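Tuesday, second bench, cloth sorting, Velley rig

Savita Bhatia wants 40 clean demos of the red cloth task by the end of the week so we can retrain before the Korngate people visit in March. I said I'd log my doubts here so they don't get lost in chat.

Doubt one: the operator. I drove both arms by remote for most of the morning and I am a better teacher than I was last month, but the robot isn't learning the task from me, it's learning my habits. I go in too low. I close the fingers early and then creep forward. When I replay my own episodes I can tell which are mine without looking at the log.

Doubt two: the pinch. With cloth there is almost nothing to aim at when it lies flat on white plastic. You pick an edge, you close, and if a fold comes up between the fingertips you call it a grasp.

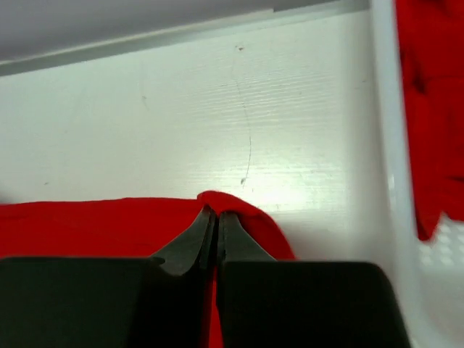 Savita says the wrist view gives the policy everything it needs. Maybe. I drive from the wrist view too, and I still can't judge depth on a surface that pale. I lean on the overhead monitor every time, and if I need it then I'd like to see a run with the fixed camera dropped before anyone claims it's optional. Zitham's write-up skips that test. So does ours, so far.

Doubt three: the numbers. The dataset folder now says 431 episodes. That includes the Sulemana batch, recorded with the old finger pads and a different start pose. I would throw it out. Savita would keep it "for variety." We agreed to train 2 versions, one with and one without, same seed, and compare on 3 cloths the policy hasn't met. I don't expect variety to win.
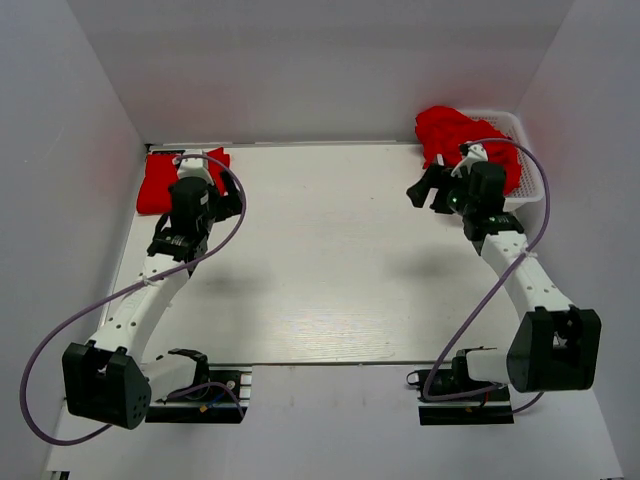
Both arms at the back of the table, red cloth at each gripper. Basket on the right.

Things to fix before the next session:
Purple cables. The loops are wide and I keep watching them when I should be watching the fingers. Shorter clips?
Glare on white plastic. Try the lights lower.
Write down who drove each episode. We don't do this, and it's the first thing I'd want to know.

Left arm lag felt worse after lunch — could be me. Will swap the leader handles tomorrow and see if the lag moves with them.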